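**1/**
이사 온 지 한 달. 혼자 살면서 음료에 쓰는 돈을 9월 한 달 동안 적어 봤다. 결과를 몇 개로 나눠 올린다. 절약 계정은 아니고 그냥 기록이다.

**2/**
적는 방법은 단순하다. 냉장고 옆에 종이를 붙여 놓고 집에서 마신 것만 쓴다. 밖에서 마신 커피는 카드 내역으로 따로 본다. 앱도 두 개 써 봤는데 입력이 귀찮아서 사흘 만에 지웠다.

**3/**
제일 많이 마신 건 보리차다. 티백 20개짜리 한 봉지를 다 썼다. 저녁에 끓여서 식힌 다음 병에 담아 둔다. 냉장고에서 이틀 넘긴 건 버린다. 여름에 한 번 쉰내 나는 걸 마신 뒤로 이 규칙은 지킨다.

**4/**
두 번째는 탄산. 편의점 캔은 동네 마트보다 개당 비싸다. 그래도 밤에 갑자기 마시고 싶을 때는 편의점으로 간다. 이번 달에 그렇게 더 낸 차액만 합쳐서 900원. 생각보다 적어서 그냥 두기로 했다.

**5/**
큰 페트병은 이제 안 산다. 혼자 마시면 이틀째부터 김이 빠지고, 결국 반은 싱크대로 간다. 작은 캔이 용량당 가격은 높지만 남기는 게 없다. 콜라도 날씬하고 작은 캔이면 나한테는 충분하다.
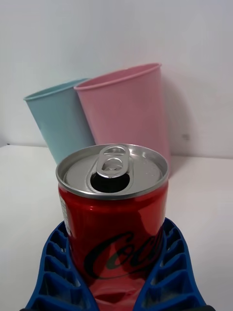 **6/**
컵 얘기. 처음 이사할 때 유리컵을 여러 개 샀는데 설거지하다가 두 개를 깼다. 지금은 플라스틱 컵을 주로 쓴다. 뜨거운 건 머그에만 따른다. 플라스틱은 기름기가 잘 안 지워져서 수세미를 따로 둔다.

**7/**
분리수거. 우리 건물은 캔과 페트를 다른 자루에 넣는다. 캔은 물로 한 번 헹구고 엎어서 말린 다음 내놓는다. 안 헹구고 모아 두면 초파리가 생긴다. 9월 초에 한 번 겪었고 없애는 데 5일 걸렸다.

**8/**
Fikri Yeoh 님이 댓글로 정수기 렌탈은 왜 안 하냐고 물었다. 계약 기간이 길어서 안 했다. 이 집에 얼마나 살지 아직 모른다. 지금은 수돗물을 끓이고, 급할 때만 생수를 산다.

**9/**
밖에서 마신 커피는 집 음료값보다 훨씬 컸다. 집에서 쓴 돈을 전체로 치면 30%, 나머지 70%가 카페다. 회사 앞 Lultlow에 거의 매일 갔으니 당연한 숫자다. 줄일 거면 캔이 아니라 여기부터 줄여야 한다.

**10/**
그래서 10월에는 출근할 때 보온병을 들고 다녀 보려고 한다. 원두는 Donati에서 제일 작은 봉지로 샀다. 그라인더는 없어서 갈아 달라고 했다. 종이는 새로 붙여 놨고 첫 줄은 벌써 보리차다.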